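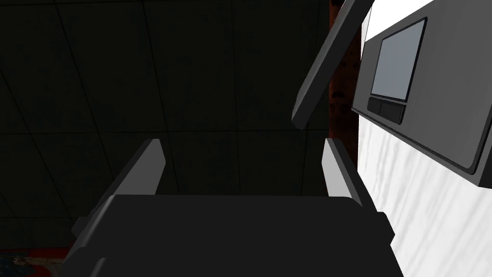 Why do my dried chickpeas stay hard in the middle, even after a long soaking and a long boiling?

Lalla
Most probably they are old, or your water is hard, or both. Put bicarbonate of soda in the soaking water, buy a fresh bag, and try again.

Details from the asker

Elsie Birkett
I wish to add some information, as the title is short. I moved to Gristville in May and before this I never had a problem with chickpeas. I cook them for hummus and for a soup of my mother. I soak them overnight in a big bowl, I change the water, and I boil them with a bay leaf and a little salt. In my old flat they were soft before I had finished the ironing. Now I boil them for the whole evening and the skins come off, the water becomes cloudy, and still when I bite one there is a hard grain inside, like chalk.

The bag is 600 g and comes from a big sack my sister-in-law divided between the family. I do not know how old it is. The kettle here becomes white inside very quickly, if this helps. I have an ordinary pot with a lid and also a pressure cooker which I received as a wedding present and which I am a little afraid of.

I would like to understand the reason. I can buy them in a tin, but for hummus the taste is not the same for me, and my mother will notice.

Tawfik
Lalla's answer is correct but very short, so I permit myself to write a longer one. My family has sold pulses and spices and I have ruined many pots myself, also for guests.

There are three different things that can keep a chickpea hard, and people often repair only one of them. I would check them in this order.

Age of the chickpeas

A dried chickpea looks the same for years, but inside it changes. When it has been kept long, and specially when it has been kept warm, it takes the water but it does not become soft. Cooks call this "hard to cook". Your family sack may be a good sack that stood too long above somebody's oven. I mean no offence to your sister-in-law.

You can make a test before you spend an evening. Soak a handful overnight and in the morning cut one in two with a sharp knife. It should be the same colour and the same texture from the skin to the centre. If the centre is darker and glassy, it has not taken the water, and you can give them more hours. If the centre looks well and they are still hard after boiling, the age is the more likely guilty one, together with the water.

With old ones you can still do something. Grind them raw after soaking and make falafel, where they do not need to be boiled at all. For falafel I prefer them a little old, to be sincere, as the mixture is drier and holds together better. My wife does not agree with this and we have stopped discussing it.

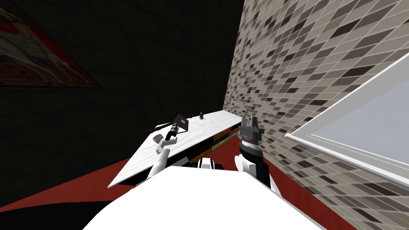

The water

Your white kettle tells me a lot. Hard water contains calcium and magnesium, and these make the wall between the cells of the chickpea stronger. You boil and boil, the outside falls to pieces, and the middle does not open. I think this is the main change between your old flat and Gristville.

The cheap solution is bicarbonate of soda. For a bag of 600 g I put one level teaspoon in the soaking water, then I throw this water away and rinse very well. In the cooking water I add only a pinch. If you put too much, you will taste soap, and the colour becomes a bit brown. I once forgot that I had already put it, and put it again, and the whole pot went to the compost.

The other solution is to use filtered water for the soaking and for the cooking. A jug filter is enough to try with, but change the cartridge when it is due. I have seen people use the same one since they were students.

Do not use bicarbonate together with lemon or vinegar in the same pot. They fight each other and you lose the effect of both.

Salt, lemon and tomato

On salt there is a lot of superstition. My grandmother would not allow salt near the pot until the end. I have tried both ways, and salt in the soaking water does no harm; I even find the skins better, more tender. So your little salt is not the problem and you can keep it.

Acid is another matter. Tomato, lemon, vinegar, tamarind, also a big amount of wine – all these keep the chickpea firm. For the soup of your mother, if there is tomato in it, cook the chickpeas first until they are completely soft, and only after this add the tomato. Once the tomato is inside, the softening almost stops, and you can wait until midnight.

The heat should be gentle. When the pot boils strongly the chickpeas knock against each other and lose the skin. I bring it to the boil, I remove the foam with a spoon, and then I keep it so that only small bubbles arrive. Lid half open. If you must add water during cooking, add it hot from the kettle.
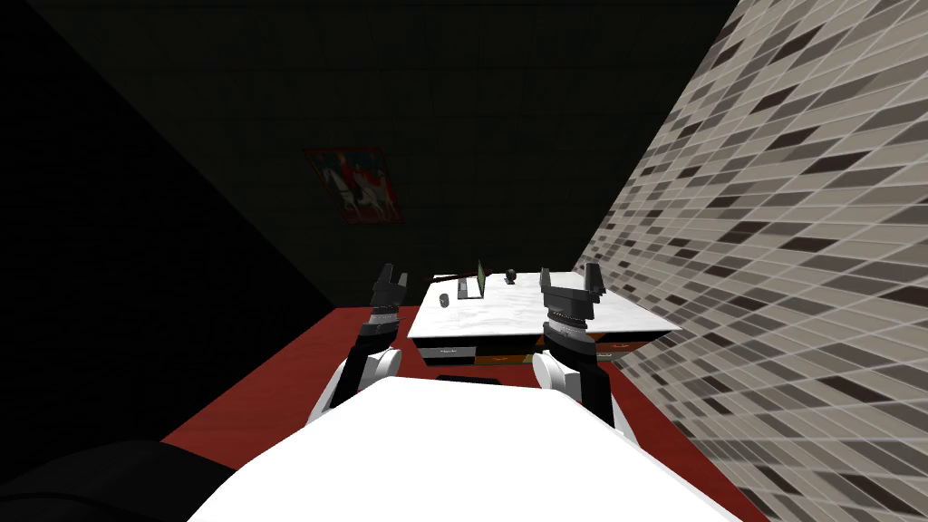 The pressure cooker

Please do not be afraid of it, but please do read the booklet, as the models are different and I do not know yours. I use an old Festar with a weight on the top, which makes a terrible noise and frightens the cat. It has never done anything worse than the noise.

The points that I would watch, for any model:

Do not fill above the half line with pulses. They swell and they make foam, and the foam can block the valve.

A spoon of oil in the water keeps the foam lower.

Look through the valve hole against the light before you close the lid. If you do not see light, clean it.

Let the pressure go down by itself. When you release it quickly, the chickpeas burst and the foam comes out of the valve and on to your wall.

With soaked chickpeas I begin to check early, and if they are not ready I close it again. It is a small inconvenience and it is better than finding a paste. For hummus a paste is not a tragedy, I admit.

In the pressure cooker even quite old chickpeas can become good. For your sack this is maybe the best hope, with bicarbonate in the soaking water. If after that they are still like chalk, I would keep them for baking pastry cases, to put on the paper as a weight. I have a jar for this purpose, it is older than my son.

Chantal Hawthorne
Tawfik has written nearly everything. I only want to add about the soaking itself, and about storage, where I made the most mistakes.

Overnight is not a measure. For me it was sometimes from after dinner until breakfast, and sometimes from midnight until I woke up with the children. Chickpeas need longer than beans, and I had the best results when I put them in the water at lunch time and cook the next morning. If the kitchen is warm, put the bowl in the refrigerator. In summer they begin to ferment on the work surface, you will see bubbles and it smells sour. Then I throw them away. Some people say they can be rinsed, but I do not like to take the risk with small children.

Use a much bigger bowl than you think. They drink a lot, and if the top ones come out of the water they stay dry on one side, and these are the ones you will bite on. I had this problem for a long time and I was blaming the shop.

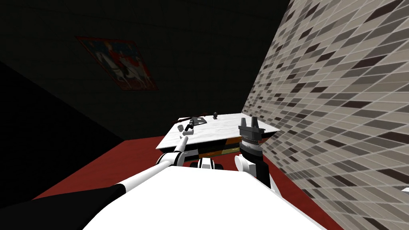
And if you have forgotten to soak, as it happens to me most weeks, there is the quick method. Cover the chickpeas with plenty of water, bring it to the boil, let it boil for 2 minutes, switch off and leave it under the lid for an hour. Then pour the water out and cook them in new water. It is not so good as the long soaking and with hard water it is noticeably worse, but it saves a dinner. With bicarbonate it works better.

On storage: I write the month on the bag with a thick pen, and I put the new bag behind the old one. I keep them in a tin, in the lowest cupboard, far from the oven and the boiler. Before, I had them in pretty glass jars on a shelf over the cooker. They looked very nice and they were the hardest chickpeas of my life.

When you have found a good bag, cook all of it and freeze the rest in portions with a bit of the cooking water. They keep well and for hummus I cannot taste the difference. Let them cool down first, and leave some space at the top of the box.

For hummus specially, take them still warm from the pot and blend them warm. Even from a good pot, cold chickpeas make it grainy.

Elsie Birkett
Thank you to all three of you. I cut one in two this morning as Tawfik explained and the centre was the same colour as the outside, so I believe it is the age or the water. I asked my sister-in-law and she says the sack was "not so old", and then she changed the subject.

I made a small pot with filtered water and the bicarbonate, from the same bag. They took still a long time, but they became soft, and only a few had the hard grain. I used my ordinary pot. The pressure cooker is now out of its box and I have read the booklet as far as the chapter on the valve.

One thing more, if somebody still reads here: can I use the cooking water for the soup, when there was a pinch of bicarbonate in it?

Tawfik
With only a pinch you can. Taste it first, and if there is the smallest soap in it, use half of it and half fresh water. Put the tomato at the end, please.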